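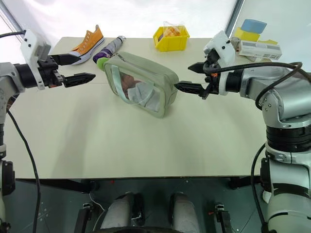
*A pouch on a tabletop, with a robot arm on either side.*

**Fishing families on Lake Kamath win a seat in shoreline talks**

Small-scale fishers on the north shore of Lake Kamath will take part directly in negotiations over the future of their landing sites, under an agreement reached Wednesday in Plarnavau. Until now the talks have been held between the district government and Jestico, the developer that holds a 30-year lease option on a stretch of the waterfront.

The agreement was signed by the district, the company and Ameo, a federation of fishing and fish-processing groups with 2,000 members in villages on both sides of the lake. It does not settle who may use the shore. It sets out who gets to speak before a decision is made, what papers they must be shown, and how long they have to study them.

Ameo had asked for this since the lease option became public. The federation says fishing families learned of it from a notice posted at the district office, in legal language and with no map attached. Most of the landing sites have never been registered. Families have pulled up boats, dried nets and smoked fish there for generations under customary rules, and those rules appear in no land record.

**What the agreement says**

Under the text, fishers will hold five of the 12 seats at the table, and at least two of the five must go to women who work in processing and sale. The district must provide all documents in the two languages spoken on the north shore. No fencing, dredging or clearing may start while the talks are going on.

The district has also agreed to map the landing sites before the first session. Ameo will send members to walk the shore with the surveyors and mark paths, drying grounds and the places where the smoking ovens stand. The federation estimates that 80 sites are in regular use between Plarnavau and the river mouth. The district's own list has fewer, and the two will be compared.
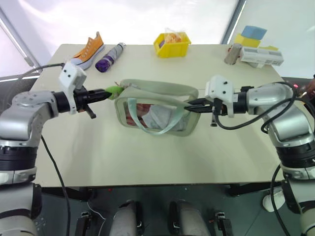
*A pale mint-green zippered pouch held by two grippers.*

In its opening statement, Ameo pointed to the United Nations declaration on the rights of peasants and other people working in rural areas, adopted by the General Assembly in 2018, which covers small-scale fishing. The federation argued that people who depend on a shoreline should be consulted before decisions about it are taken. The district did not dispute the point but said it was bound by the lease option, which was granted under an earlier administration.

Jestico said in a written statement that it would respect the pause on construction and attend all sessions. The company plans a marina and a cold storage building, and says the storage would be open to local fishers for a fee. Ameo's members are divided on that part of the plan. Some groups near the town want cold storage and have asked for it before. Others say the fee would be out of reach for crews that sell their catch the same morning.

**Open questions**

The agreement leaves several matters for later. It does not say what happens if the parties fail to reach a common position, and the final decision still rests with the district council. Ameo wanted a clause requiring the consent of the affected villages and did not get it. The federation told members it would raise the clause again at the first session.

There is also the matter of the south shore, where 500 households fish the same waters but live in a different district. They will be allowed to send observers, without a vote.

The first session is planned for September in the market hall in Plarnavau, starting at 9 a.m. It will be open to the public. Ameo is holding village meetings before then to choose its representatives, and copies of the agreement are available at the federation's office behind the fish market.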